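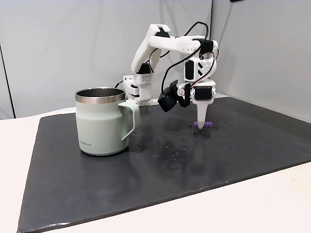 4.2 Forced selling and the spread between exchanges

We now turn to what happens on smaller exchanges when leveraged positions are closed by force on a larger one. The data come from two venues, Lokus and Valtau. Lokus offers margin trading on the 13 coins in our sample. Valtau lists the same coins but is spot only, so no position there can be liquidated. Prices were collected in October at 60-second intervals through the Prelteck feed, as described in Section 3.

A liquidation event is defined as any minute in which forced sales on Lokus exceed 2 percent of that coin's volume for the previous hour. Events that begin within an hour of an earlier one are merged with it. Coins with thin order books reach the threshold more easily, and we return to this problem in Section 5.

Figure 3. Price gap between Lokus and Valtau, by minute after the start of a liquidation event. Median across coins.

As Figure 3 shows, the price on Lokus falls first and the price on Valtau follows. The gap is widest in the opening minutes and is mostly closed after 11 minutes. The order is the same for large and small coins, but the gap lasts longer for the small ones. Fees explain part of this. A trader who wants to buy on Lokus and sell on Valtau must already hold balances on both, and few accounts keep small coins on two exchanges.

Zinchenko, in earlier work on the Bensaid order book data, found that the gap closed mainly through selling on the spot venue. Our results agree for the large coins. For the small coins, much of the closing comes from a rebound on Lokus itself, where buyers return once the forced orders have cleared.

Two coins moved against the rest of the sample and gained during most events. Both had very little open margin debt. Zariņš suggests treating such coins as a separate group. We keep them in the main estimates and report the results without them in Table 6. The signs do not change.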